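Zavel issues field safety notice on hand-held gripper units after trigger return fault

For release: August

Zavel has issued a field safety notice covering its Drorari series hand-held grippers, following a fault in which the jaw failed to open when the operator released the trigger. No injuries have been reported. Owners are asked to stop using affected units on fixed objects, including doors, drawers and latches, until the replacement return spring and firmware 512 have been installed.

The Drorari is used in pairs, one unit in each hand, to record manipulation tasks that are later used to train robot arms. Zavel has shipped 800 pairs to laboratories and contract collection teams. The notice applies to all of them, whatever their date of purchase.

The fault was first logged by Zellalano, a contract collection firm, during locker-opening tasks. In seven recorded sessions the jaw stayed closed on a latch or door edge after the trigger had been let go. In one of the seven, the operator kept turning away from the work and the wrist strap took the full load before the quick-release pin let go.

Locker work places an unusual demand on the mechanism. The operator brings the tip in against the edge of a thin metal door, often at an awkward wrist angle, and the closing force is carried by one side of the jaw.

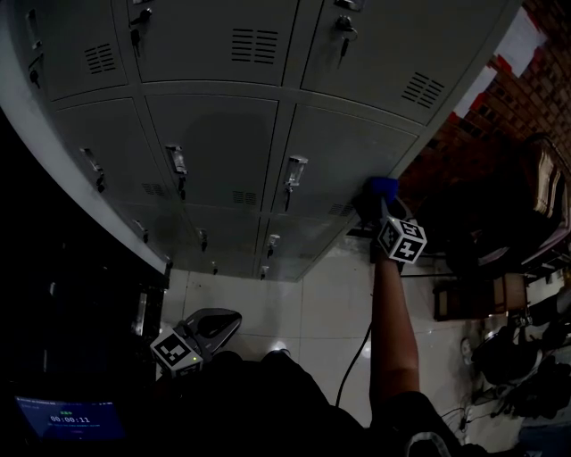
Zavel's engineering group reproduced the fault on the bench after 2,000 closing cycles with the load applied off-centre. Under those conditions the return spring loses preload and the jaw carriage can bind on its guide rail. The trigger moves back to its rest position normally, and the operator has no indication at the hand that the jaw is still closed. With the load centred, the same springs completed the test without binding.

A second issue was found during the same investigation. Firmware earlier than 512 reports jaw position from the trigger sensor and does not read the carriage itself. A session recorded with a bound jaw will therefore show the jaw as open. Data sets collected on fixed objects with earlier firmware should be checked against video before they are used for training.

"The mechanical fault is simple and the repair takes a few minutes," said Orestis Papadakis, head of product safety at Zavel. "The reporting fault concerns us more. A team could have recorded a week of sessions with the wrong jaw state and had no reason to look twice. We should have been reading the carriage from the first release, and from 512 onward we do."

Tasks using soft goods, such as picking up towels and clothing, are at lower risk because the material gives before the carriage reaches the load at which binding was observed. Zavel has received no reports of binding on fabric. These tasks may continue on existing hardware, provided the operator carries out the jaw check described below at the start of each session. 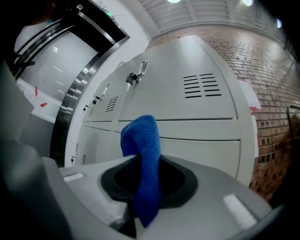 Right-hand gripper with a blue microfibre towel, in front of a bank of lockers.

Interim instructions for owners

Stop all tasks in which the jaw closes on a fixed object.

Before each session, close and release the jaw on the supplied foam block and confirm by eye that it opens fully. Repeat for the other hand.

Wear the wrist strap with the quick-release pin fitted. Do not replace the pin with a cable tie or a screw.

If a jaw binds, let go of the handle. Do not pull. Switch the unit off and slide the carriage back using the manual tab.

Tag any unit that has bound and return it to Zavel. Do not refit the original spring.

Repair and replacement

Replacement spring kits will be sent to all registered owners at no charge. Each kit contains two springs, a guide rail gauge and a printed fitting sheet. Units that fail the gauge check will be exchanged under warranty, including units outside the normal warranty period. Firmware 512 can be installed before the kit arrives – it does not correct the mechanical fault, but it will stop the recording and sound a tone if the trigger and carriage positions disagree.

Owners in the Mwakyusa distribution area will receive their kits through the regional service centre. All others will be supplied directly. Teams that bought second-hand units should register the serial number with Zavel, as the notice is otherwise sent to the original purchaser.

Media and technical enquiries: Orestis Papadakis, Product Safety, Zavel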